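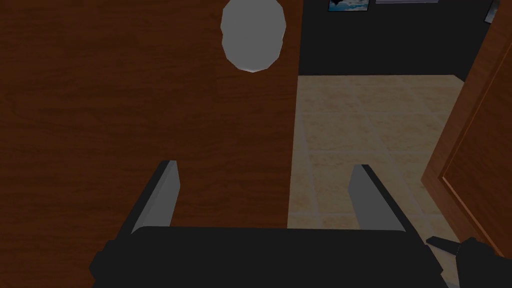
棕色木门,渲染图。

2022年5月 Zundura

家里卧室的木门换完了,把过程记一下,有老房子要换门的可以参考。内容比较碎,分几条发。

先说为什么换。原来那扇门一到梅雨季就关不上,门边靠锁那一侧蹭门框,要用肩膀顶一下。到了冬天又缩回去,缝大得能看见走廊的灯。前几年刨过一次,夏天好关了,冬天漏光更厉害。刨掉的部分补不回来,所以门胀的时候先别急着动刨子,等天干了再看看。

关不上的原因不一定在门扇。我家后来查出来,一部分是木头受潮,一部分是上面那个合页松了,门整体往下坠。判断方法:把门开到一半,握住把手往上抬,能感觉到明显晃动的就是合页或者螺丝的问题。螺丝孔滑丝的话,拆下来往孔里塞几根蘸了木工胶的牙签,干透以后把露出来的部分切平,再拧回去,可以撑很久。

我家隔壁房间的门就是这么修的,没换。卧室这扇是下沿起皮了,里面的料发黑,修的意义不大。

量尺寸。要量的是洞口,旧门扇的尺寸只能当参考。宽度上中下各量一次,高度左右各量一次,都取小的那个数。墙厚也要量,而且要把两面的瓷砖或者墙板算进去。老房子的墙厚上下不一样很正常,我家就差了不少,最后靠门套线盖住了。

地面如果还要铺东西,一定先定下来再量。楼下邻居先装门后铺地板,门底又锯掉一截,锯口没封漆,第二年就吸潮了。

选门看了两家。Vukmont的门扇厚36毫米,敲起来声音闷,颜色偏深;Proreo的轻一些,便宜,样板间里看着差不多,但是合页那一侧拿手按得出一点弹性。最后订了Vukmont。隔音别抱太大希望,声音主要从门底那条缝走,后来加了一条自动下落的密封条,比门扇厚几毫米的作用明显。

合页没用门店配的,在Ebrahimi五金另外买的,一套118元,不锈钢轴承款。门重的话建议装三个,上面两个靠近一点,下面一个。店里默认给装两个,要提前说,开槽是在厂里做的,到现场再加很麻烦。

工期。四月量的尺,当时说很快,实际等了大约14天才通知送货。送来以后先拆包装检查,重点看四个角和门套的接口。我这边有一根门套线磕掉一块漆,当场拍照,师傅带回去换了一根。签收之后再说就不好讲了。

安装半天。拆旧门框灰很大,床和衣柜提前用薄膜盖好,空调也要盖。打发泡胶之前请师傅多开关几次门,停在任意角度都不自己动,说明框是正的。我家开始装完门会自己慢慢关上,返工垫了一下合页才好。这一步不好意思开口的话,以后每天都要忍。

发泡胶没干之前不要关门,也不要挂东西。当晚我们是敞着门睡的。

味道。门本身还好,主要是胶。开窗通风,柜门也打开。门顶和门底那两条边容易漏漆,拿小镜子照一下就知道,没封的自己补一遍清漆,梅雨季会好过很多。我家这扇门顶是封好的,门底有一段没上到,补了两遍。

有人问旧门怎么处理。师傅可以带走,另收费。我把把手和锁体拆下来留着了,旧锁的尺寸和隔壁房间一样,以后可以当配件。门扇放到小区的大件垃圾点,要提前跟物业登记。

门吸最后装的。地吸扫地不方便,我装在墙上,位置要等把手装好以后再定,免得把手先撞墙。墙里有没有电线先问清楚。

油漆保养方面,师傅说平时干布擦就行,不要用湿拖把顺手蹭门底。其他的等过完这个梅雨季再更新。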